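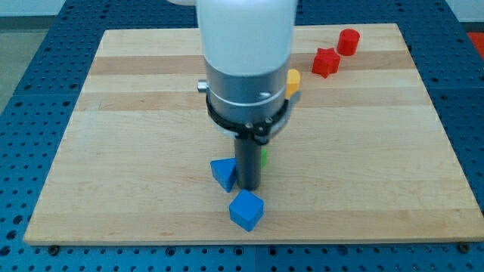

From: Anong Srithong
To: condness-residents list
Date: January 27, 2025
Subject: Re: Re: the recycling room, again

Mac an tSaoi wrote:
> I counted 11 pizza boxes in the paper bin last night, and every one of them
> still had cheese on the lid. The hauler will not take greasy cardboard. It
> says so on the sign, which I put up, and which has since been used to wrap
> a lamp. Can we please agree that the lid goes in paper and the bottom goes
> in the trash? Also, whoever is leaving paint cans by the door, stop.

I support the lid rule in principle. In practice you are asking people to tear a pizza box in half at midnight, and I have met the people in this building at midnight.

A few things from my side, as the person who got stuck with the Trenus account after the last meeting (I went to get coffee, and when I came back I had been elected).

First, the bill. Trenus charged us 95 dollars in extra fees for a "contaminated load." I called to ask what had contaminated it. The man on the phone looked it up and said "yogurt." I asked how much yogurt. He said the form doesn't have a box for that. I have asked for the fee back in writing and expect to hear from them around the time my grandchildren finish college.

Second, the paint cans. They are mine. Sorry, Mac. They came out of the storage closet on 3 when we cleared it, they are dried solid, and the county drop-off only takes them on certain mornings in February. I have moved them to my balcony, where they can bother me instead.

Third, the new bins. I got a price from Wolalia for the kind with the narrow slot, so you can't push a whole box in without flattening it. They want 48 dollars each, delivered. The lids come in green or a brown they call "acorn." Please do not write to the list about the color. We did that with the hallway carpet and two households still don't speak.

If anyone objects to buying them, tell me before the next bill comes. If you object to the slot on the grounds that your boxes are too big, there is a box cutter on the hook behind the door. There was, anyway. If you have the box cutter, please bring it back.

As for the sign, I'll print a new one and laminate it. Mac, would you send me the file? I'd like to take out the part in capital letters about shame. I know why you put it in. I just think it made the lamp person more likely to do it.

Glass pickup is unchanged. Rinse the jars.

Anong
2nd floor, the door with the boots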